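Mollside to open in cinemas on Monday after recut

The thriller Mollside will open in cinemas on Monday, its distributor Femov has confirmed. The film runs to 116 minutes in its released form, 10 minutes shorter than the version shown to exhibitors in January. Femov said the cuts were made in the second act and that the ending is unchanged.

Mollside is a co-production between Prakance and Pascual. It was adapted from a stage play of the same title, which had a single set and a cast of four. The screen version keeps the central situation, in which a hospital administrator is found dead on the night before an inquiry and a retired police inspector is asked to look again at the staff rota. Several characters who were only spoken about in the play now appear on screen, and the action has been moved from one office to the whole of the hospital and the harbour district next to it.
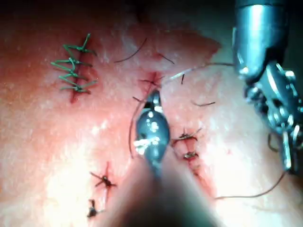 Green stitches along a straight incision in a synthetic practice pad.

According to the production notes, principal photography took 78 days. Most of the interiors were shot in a former school building, where the corridors were long enough for the uninterrupted tracking shots that open and close the film. Exteriors were shot at night over the last part of the schedule. The dialogue was recorded on location and only a small amount was replaced afterwards — mostly in the harbour scenes, where wind noise made the original tracks unusable.

The film was shot digitally with spherical lenses and is presented in a 2.39:1 ratio. The grade keeps the day scenes close to neutral and lowers the contrast at night. A 5.1 mix has been supplied to all sites, and larger screens will also receive a 7.1 version. Femov said it had no plans for a large-format release.

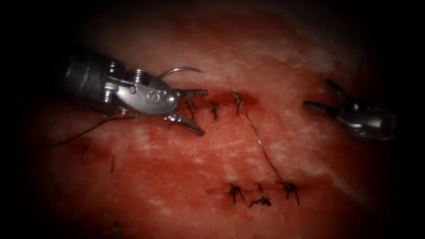

A metallic needle driver, left, over raw red tissue.

The recut followed test screenings at which audiences found the inspector's first round of interviews hard to follow. Two of the interviews have been joined into one and a subplot about a missing delivery van has been removed. The score was re-edited to match the new timings, and one cue written for the van subplot now plays over the end credits.

Prakance said the longer version would be kept for home release, with the removed scenes restored in their original order. No date has been set for that edition. Subtitled prints will be available from the opening day, and audio description will be carried on every copy sent to cinemas.

Femov has booked the film on 1413 screens for its first week. Bookings for the second week will be settled after the opening weekend figures are in. Pascual, which holds the rights to the play, has an option on a second film with the same inspector, but said no script had been ordered.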